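Posted 2022-08-26 by the course tutor
14 shares | 3 comments

Knots and Stitches: notes for week 4

Welcome back! This week we get to the part of the course I look forward to most, which is thread itself: what it does when you bend it, pull it, cross it over itself and ask it to stay put. If you missed the July introduction, you only need one idea from it. A knot holds because of friction, and friction depends on how much of the thread touches itself and how hard it is pressed there.

Start with the overhand knot. You've tied thousands of them without thinking. Take a length of cotton and tie one slowly, then watch where the thread bites as you tighten it. The sharpest bend sits just where the standing part goes in, and if you pull until something gives, that is very often where it goes. A thread that is strong in a straight line can be a good deal weaker once it has a knot in it. Try it at home with the Willen cotton from your kit (the blue reel) and then with the nylon. They behave so differently!

Now the square knot, or reef knot. It is two overhand knots, the second tied the opposite way to the first. Tie the second one the same way and you have a granny knot, which looks almost the same and slips far more easily. Put the two side by side on the desk until you can tell them apart at a glance. In the square knot both ends come out alongside their own standing parts. In the granny they stick out sideways. 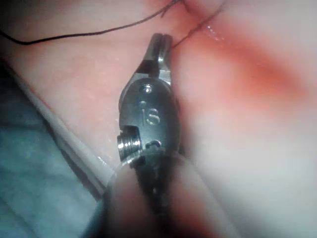 Material matters as much as the pattern. A single smooth filament, called a monofilament, slides through cloth or skin with very little drag, and for the same reason it slides out of a knot, so it wants extra throws. Braided thread grips itself nicely but drags more on the way through. Silk is a joy to tie - soft, obedient, happy to lie flat. Nylon has memory, meaning it wants to go back to the curl it had on the reel, and you will feel it fighting you. A gentle stretch between the hands before you start takes some of that out.

For the practical we'll use the Sakari boards, the ones with the row of hooks. Work in pairs. Each pair needs a 500 mm length of each thread, and please cut all of them before you begin. Tie 20 square knots round the hooks, swapping hands halfway, and keep the worst as well as the best. I love looking at the bad ones, they tell you so much about which hand is pulling too hard.

A word on tension. Lay the first throw down flat, pull both ends evenly and in opposite directions, and stop when it sits snugly. Pull one end only and the knot tips over into a pair of half hitches on a straight strand, and then the whole thing can slide. Sailors know this well and so do weavers.

Reading for next time: the Urrutia booklet, chapter 3, on friction round a post. The maths looks fierce on the first page but it settles down, and the drawing of the rope round the bollard is lovely. There is also a short Muvix film on net making on the course page. Bring a shoelace, any colour, and wear shoes you don't mind undoing.

3 comments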